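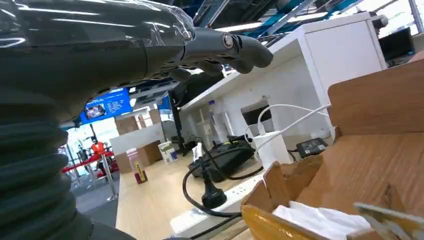 Aniela Duda thinks we should have picked an easier project, and she told me so before I'd even put my bag down. According to her the Hasitz group is going to be finished weeks before us, and they started in May same as we did.

September 10, 2018

Home | Diary | Club | Links | Contact

So that's how my day began! She's probably right about Hasitz (they only have one arm to worry about and they don't care how it looks) but I like our project and I'm not giving it up. We call it Plunerier, which was Aniela's idea by the way, so she can't complain too loudly.

Most of the afternoon went into the grasp program. The plan is for the hand to open wide, wait, and then close slowly, thumb last. I had the wait set to 900 milliseconds and Aniela wanted 100, and we argued about it for so long that we could have tested both ten times over. We settled on neither. The log file is up to 1243 lines now and I'm the only one who reads it, mostly on the bus.

I love the hand, though. I know it's only joints and screws and a bit of code that I half understand, but when the fingers are open like that I always feel like it's waiting for me to pass it something.

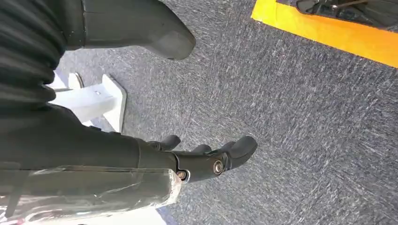
The thumb is still my favorite part to program — and the hardest. If you tell it to go too early the fingers bump right into it, and if you tell it to go too late whatever you're holding is on the floor. I wrote out 8 different starting positions in my notebook and crossed out almost all of them. Tomorrow I want to try the last ones before Aniela gets in, so I can have an opinion ready.

Also need to e-mail Hellberg about the report. He wants two pages on what each of us did, and mine is still just the title.

Print this page | E-mail this page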